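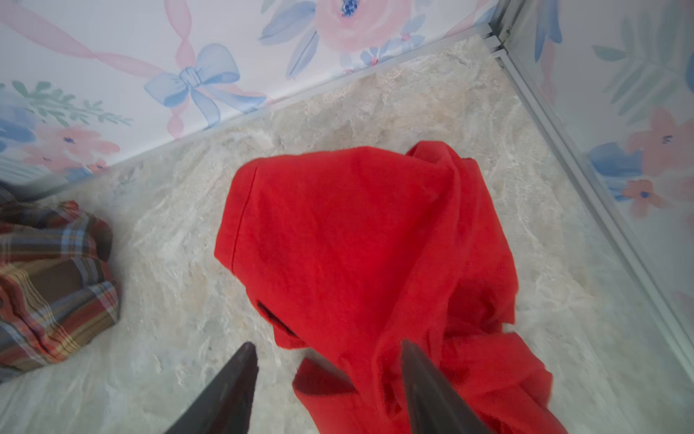 Laundry has occupied a place in domestic instruction for as long as such instruction has been printed. A household manual of 1792, held in the reading room at Clernham, gives it two pages, most of them concerned with starch. The folding of clothes receives a single line, in which the reader is told to lay each article flat before doing anything else. The advice has held up well. A red garment lying in a twist on a marble-patterned floor, its stitched hem running off at a slant and a small black tag showing low on one side, has to be opened out before it can be folded by any method, and the opening out is the part of the work that most written guides pass over.

The Hiltotside Institute for Household Studies has made that first step the subject of its spring course. The course is taught on Saturday mornings in the former drapers' hall on Plamgate, and it is open to residents of the town without charge. Its director, Tahmineh Shahbazi, came to the subject from textile conservation, where a garment may be handled only a few times in a decade and each handling is planned in writing.

"In conservation we would never pull at a bundle to see what came loose," Ms. Shahbazi said. "At home everyone does it. People take hold of whatever is nearest and shake, and then they are surprised that one sleeve is inside out and the neck has stretched."

The method taught at Hiltotside begins with the seams. Students are asked to find a finished edge, such as a hem, a cuff or a neckband, and to follow it with the fingers until the shape of the garment becomes clear. A label is useful for the same purpose. On most shirts it is sewn at the back of the neck or into a side seam, and either position tells the hand which way the cloth is turned. Only then is the garment lifted, held at two points along the same edge, and lowered onto the table so that the body falls open under its own weight.

Knitted cotton calls for some patience at this stage. It clings to itself, particularly after a tumble dryer, and a twist in the body of a shirt will often travel into the sleeves if it is forced. The course recommends turning the garment over once and smoothing from the center toward the side seams with a flat palm. Woven cloth behaves differently. A plaid shirt or blanket holds its creases more sharply, but its pattern serves as a guide, and a student who brings the stripes into line at the hem will generally find the rest of the piece square.

Gemechu Endale, who teaches the second half of the morning, is responsible for sorting and storage. His classroom has long tables along the windows and a set of open shelves built by a local joiner, Kabbaj, whose workshop also supplied the folding boards. Mr. Endale prefers that the boards be used sparingly. They produce an even stack, he explained, but a student who learns only on the board tends to struggle on a bed or an ironing table at home.

His own instruction concerns the order of work. Bright colors, reds above all, are set aside from pale ones as they come out of the basket, and heavy pieces are folded first so that they form the base of the stack. Garments with printed fronts are folded with the print inward. Anything still damp at the seams goes back on the line.

Enrollment this term stands at 70, divided between two groups. The students include parents of young children, several retired hotel employees, and a number of people living alone for the first time. The institute does not issue a certificate. Each student receives a printed sheet of the seam positions found on common garments, and many have asked for a second copy to hang above the dryer.

The course will continue through June. A short additional session on bed linen, including the fitted sheet, is planned for the final morning, and Ms. Shahbazi has asked that those attending bring one from home, unfolded.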